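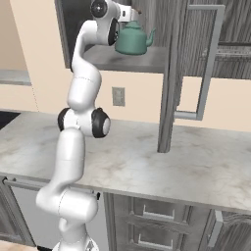 How much of a cabin wall will one pail of interior wood stain cover?

Less than the label says, if your walls are rough-sawn. I got 1,108 square feet out of a full pail of Jindo Interior Wood Stain on smooth planed boards, and a good deal less on the old ones in the back bedroom.

The house is a small one outside Pekbridge, built with tongue-and-groove pine on every wall and most of the ceilings. The pine had gone orange over the years, the way pine does under old varnish. We wanted to keep the wood but lose the color. Painting was the other option, and I had a quote for it, but my wife likes to see knots.

We used the Jindo stain in the shade called Brosow, a gray with a little white in it. It comes in quarts and in the large pail. The pail cost me $150 and the quart I bought for testing was extra. There is a cheaper line from Evangelista that the store also carries. I tried a sample of it on a closet wall and it dried with a purple cast, so I can't say much more about it than that.

Prep is most of the work. The stain will not go over varnish, and the label is clear on this. I sanded the living room and hall with 80 grit and then 120, and vacuumed between rounds. The grooves have to be done by hand. I went through 53 sanding discs on the two rooms, plus a stack of loose sheets for the grooves. Open the windows and tape plastic over the doorways.

Application went well. The stain is thicker than the oil products I have used before and it doesn't run much on a vertical surface. I brushed it on two boards at a time, top to bottom, and wiped with a cotton rag after a few minutes. If you stop in the middle of a board you will get a lap line, and it doesn't come out without sanding. I have one of these behind the bookcase.

The smell is mild. We slept in the house the same night with the windows cracked. It was ready for a second coat the next morning, though the living room only needed one. The hall gets less daylight and looked blotchy after the first coat, so it got two.

The color is close to the chip, a little warmer in the evening with the lamps on. Knots stay dark and show through. Against the white trim the walls look cleaner and the room looks bigger. The stone on the fireplace used to disappear next to all that orange and now it stands out.

Things I didn't like. The lid on the pail is hard to reseal, and by the second week there was a skin on top that I had to strain out. The shade also varies from batch to batch. The quart was slightly bluer than the pail, so if you are doing a whole room, mix everything together first. And the company says 1,000 square feet of coverage for "most interior woods," which I beat in the living room and missed by a wide margin in the bedroom. Rough boards soak it up. Buy extra.

I did the rooms in May and am writing this on 11/7/21, so the walls have been through one humid summer. No peeling, no tacky spots. There is some wear at the corner by the mudroom where the dog rubs past, and I touched it up with a small brush in a few minutes. The touch-up blended in.

I would buy it again for smooth boards. For rough ones I would put a test patch in a closet first and work out the cost from that. Four stars.

Tarcísio Magalhães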